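December 19, 2020

Up too late again. Writing this fast before I forget what I changed, because last time I trusted my memory and lost an evening to it.

Got to the shop at five, heater already on, Wafula at the big bench with the base plate of the arm upside down and four screws in his mouth. He can talk like that. Shoulder joint has play in it again. He thinks it's the Kaimal bearing, I think it's the printed collar around the bearing, we did not settle it. He's going to print the collar again with more walls and then we'll see who buys the dumplings.

So no real arm tonight. Sim only for me. Fine, sim is what I was behind on anyway.

Where I left it in November: fixture model loads, arm loads, gripper closes on nothing, everything falls through the table. Falling through the table was my fault. Collision shape was still in millimeters and the rest in meters. Found it in the first ten minutes tonight after a month of avoiding it, typical.

Then the peg thing. Usha's drawing for the fixture has a small peg standing in the middle of each round pocket, and I'd left them out of the first model because they looked fussy. She noticed right away over the call. She was nice about it. The pegs are in now, and the pocket walls are proper walls and not just a dark circle painted on. Gave the pockets way fewer sides than she wanted because the old desktop chokes. You can see the corners on them if you look, I don't care, the cylinders go in.

Printed one pocket last week on the Nallevby for a fit check and it was tight, so I opened it up a hair in the model too. Must tell Wafula before he cuts the full one. MUST TELL WAFULA. (Wrote it on the whiteboard under the rent list.)

Camera next. Moved the overhead one three times. First spot all I got was elbow. Second spot the fixture was a gray stripe and no contrast. Third is decent, gripper just comes in at the corner, and the pockets read clearly enough that the detector should have something to chew on. Saved a render from it. 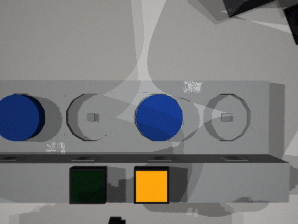 Third camera spot. Blues in, two pockets still open, green and orange on the ledge.

The label texture is garbage, I know. I squashed a big image onto a tiny patch and now it's just white scratches. Jonalyn wants readable labels so the kids in her Saturday group can follow along on the screen, and she's right, but that's a job for another night. Maybe just bigger letters and fewer of them.

Lighting is weird too. I turned on the second lamp to get rid of the hard shadows and now there's bright streaks going over the tabletop like someone left a glass of water in front of a window. Kind of pretty. Probably terrible for the detector. Nithin says leave it, says the real shop has worse light than that at four in the afternoon and if the thing can't deal with a streak it won't deal with our windows. He may have a point. I'm leaving it in for half the runs and off for the other half.

Ran the first batch after that. 60 tries at picking a blue cylinder off the table and setting it down over a peg. Watched the first few, went to make tea, came back. 2 good ones. Two!! I know how that sounds but it was zero in November so I did a little dance and Wafula dropped a screw.

Most of the misses look like the same miss. Gripper comes down fine, lets go too high, cylinder lands on top of the peg and tips over the wall. So it's the release height, or it's the hole in the bottom of the cylinder being modeled too shallow, so it can't sit down all the way. Should check the hole first since thats the easy one. Didn't check the hole first. Spent an hour on release height like an idiot, moved it down in little steps, got cylinders jammed at an angle and one that shot off sideways at a speed that made Nithin laugh so hard he muted himself.

Checked the hole. Too shallow. Of course.

Fixed it and started the long batch, 600 tries, running overnight on the desktop with a note taped over the power button. Anil turned it off once thinking he was being helpful and I'm not going through that again. Love the man. He also brought the soup so I can't say much.

Blocks are for later. Squares are harder, they have to be turned the right way, and I havent touched the wrist rotation at all. The slots in the dark strip I'm not sure about either, Usha wants them for feeler strips so the real arm can tell when a part is seated. Have to ask her if they need to work in the sim or just look right. If they need to work that's a week gone.

Money – the Fastance motor drivers came in at 167 for the set with shipping, which I paid, and which the shop pot is supposed to cover half of. Put the receipt in the tin. Gusbridge still hasn't answered about the dead servo. Third email. I'm going to call them, I hate calling.

Things for next time, while I'm awake:

read the overnight log BEFORE changing anything
pocket size to Wafula, collar too
back up the fixture file, two copies, one not on the desktop
labels bigger
wrist
find out who has my good tweezers
ask Usha re slots

Home by quarter to twelve, roads empty and a bit icy by the bridge. Still had the render open on my phone at the red light, looking at the two empty pockets. Want to go back and check the log already. It won't be done till morning. Bed.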